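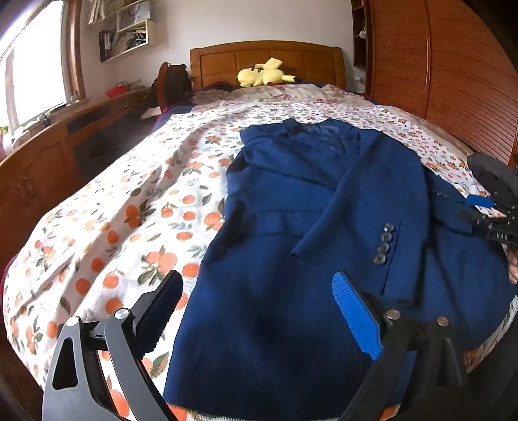
Der Verschleiß eines handgeführten Greifers beginnt am Belag. Gehäuse, Gelenke und Kamera überstehen bei normalem Gebrauch viele Monate, die Zahnung der Greifflächen dagegen verändert sich mit jedem Stück Stoff, das zwischen den Fingern hindurchgezogen wird. Bei Ondora, wo mit solchen Geräten das Falten von Kleidung aufgezeichnet wird, ist der Belagwechsel deshalb der häufigste Eingriff. Mischbestückungen kommen dabei regelmäßig vor: Über dem dunkelblauen Sakko steht ein geöffneter Greifer, dessen linker Finger einen schwarzen gezahnten Belag trägt, der rechte einen leuchtend blauen. Die runden Schraubenköpfe am Gelenk des linken Fingers und am Halter des rechten sind die Stellen, an denen die Wartung ansetzt.

Zuständig für die Geräte ist Oľga Bednárik. Ihr Arbeitsplatz besteht aus einer Werkbank mit Schraubstock, einem Messschieber, einer Federwaage und einem Regal mit flachen Schubladen, in denen die Beläge nach Charge liegen. Insgesamt sind 32 Greifer im Umlauf, jeweils als Paar für die linke und die rechte Hand. Die Paare werden gemeinsam ausgegeben und gemeinsam zurückgenommen. Ein einzelnes Gerät zu tauschen ist zulässig, zieht aber eine neue Abstimmung beider Hälften nach sich.

Zwei Belagtypen

Verwendet werden Beläge aus zwei Quellen. Die schwarzen liefert Mustonen, die blauen stammen von Clastlow und sind etwas weicher. Auf glattem Futterstoff halten die weicheren besser, auf grobem Gewebe verlieren sie schneller ihre Kanten. Eine feste Zuordnung von Typ und Finger gibt es im Haus nicht. In den Protokollen steht zu jedem Finger, welcher Belag montiert ist und seit wann.

Bednárik hält gemischte Paarungen für vertretbar, solange beide Seiten flächig aufeinanderliegen. »Kritisch ist der Keil«, sagt sie. »Wenn die Finger vorn schließen und hinten offen bleiben, wandert der Stoff beim Anheben aus der Zange.« Gemessen wird das mit einem Papierstreifen, der an drei Stellen zwischen die geschlossenen Finger gelegt und mit der Federwaage herausgezogen wird. Weichen die Werte deutlich voneinander ab, wird der Halter gelöst und neu ausgerichtet. Bei den blauen Belägen genügt oft eine dünne Unterlegfolie an der Rückseite.

Die Zahnung selbst wird unter der Lupe beurteilt. Gerundete Kanten sind zunächst unbedenklich. Ausgewechselt wird, sobald Zähne ausgebrochen sind oder sich Fasern im Grund der Rillen so festgesetzt haben, dass die Bürste sie nicht mehr herausbringt. Lösungsmittel sind an den Belägen nicht erlaubt, sie lassen das Material quellen. Gereinigt wird mit einer Nylonbürste und lauwarmem Wasser, getrocknet über Nacht bei Raumtemperatur.

Das Gelenk

Die zweite Wartungsstelle ist der Drehpunkt der Finger. Die Schraube dort hat zwei Aufgaben: Sie führt den Finger und stellt das Spiel ein. Zu fest angezogen, läuft das Gelenk schwer, und die Bedienperson drückt unwillkürlich stärker zu. Zu locker, und der Finger kippt seitlich, bevor er greift. Bei dünnen Stoffen fällt das kaum auf. Bei einem Sakko mit Futter und mehreren Lagen am Kragen verschiebt sich die obere Lage gegen die untere, und die Falte sitzt schief.

Eingestellt wird nach Gefühl und anschließend nach Maß. Zunächst wird die Schraube angezogen, bis der Finger unter seinem Eigengewicht stehen bleibt, danach eine Achteldrehung zurück. Dann folgt die Kontrolle mit der Messuhr an der Fingerspitze. Gesichert wird mit mittelfestem Schraubensicherungslack, und zwar sparsam, weil überschüssiger Lack in das Lager kriecht. Zwei Greifer sind auf diese Weise im Oktober ausgefallen. Beide Gelenke mussten aufgebohrt und mit neuen Buchsen versehen werden, eine Arbeit von einem halben Tag je Gerät.

Das Intervall liegt bei 200 Aufnahmen. Nach jeder Serie in dieser Länge kommt das Paar auf die Bank, auch wenn niemand einen Mangel gemeldet hat. Das ursprüngliche Intervall war doppelt so lang, also 400 Aufnahmen, und hat sich nicht bewährt: Das Spiel nahm in der zweiten Hälfte so weit zu, dass die erfassten Öffnungsweiten nicht mehr zu den tatsächlichen passten. Ein Teil der Daten musste nachträglich korrigiert werden, ein kleinerer Teil wurde verworfen.

Abgleich und Kamera

Nach jedem Eingriff am Gelenk wird die Öffnungsweite neu abgeglichen. Dazu dient ein Satz Distanzstücke aus Aluminium, die nacheinander zwischen die Finger gelegt werden. Die Auswertesoftware, intern Trirkach genannt, liest zu jedem Stück den gemeldeten Wert und legt eine Korrekturkurve an. Sieben Stützpunkte sind vorgesehen. Weniger reichen für starre Objekte, bei Textilien liegt der interessante Bereich jedoch kurz vor dem vollständigen Schließen, und dort ist die Kurve am steilsten.

Die Kamera bleibt bei der Routinewartung unberührt. Geprüft wird lediglich, ob beide Finger im Bild an der vorgesehenen Stelle stehen. Das Weitwinkelobjektiv krümmt gerade Kanten zum Rand hin stark, eine Verdrehung des Halters ist daher am Bildrand zuerst zu erkennen. Bednárik legt dafür eine Schablone über das Livebild. Stimmen die Fingerspitzen nicht mit den Markierungen überein, wird der Kamerahalter gelöst, gedreht und mit neuem Abgleich wieder festgesetzt. Die Linse wird trocken gereinigt, Stofffusseln entfernt ein Blasebalg.

Probelauf am Stoff

Freigegeben wird ein Paar erst nach einem Probelauf. Ein Kleidungsstück wird mit dem Rücken nach oben ausgelegt, beide Greifer fassen es an den Seiten, heben es an und legen es wieder ab. Beobachtet wird, ob die Finger gleichzeitig schließen und ob der Stoff beim Loslassen an einem Belag hängen bleibt. Neue Beläge neigen dazu. Nach einigen Zyklen lässt der Effekt nach, andernfalls wird der Grat an den Zahnkanten mit feinem Schleifvlies abgenommen.

Für die Prüfung eignen sich dunkle, glatte Stoffe besonders gut, denn Abdrücke der Zahnung sind darauf im Streiflicht leicht zu erkennen. Ein gleichmäßiges Muster auf ganzer Breite spricht für parallele Finger. Fehlt der Abdruck auf einer Seite, geht das Gerät zurück in den Schraubstock — die Federwaage bleibt an solchen Tagen auf der Bank liegen.

Offen ist die Frage der Ersatzteile. Die Halter für die blauen Beläge werden derzeit im eigenen Haus gedruckt, und die Bohrungen fallen je nach Charge unterschiedlich aus. Bednárik reibt sie von Hand nach. Eine gefräste Ausführung ist gezeichnet, ein Muster bestellt.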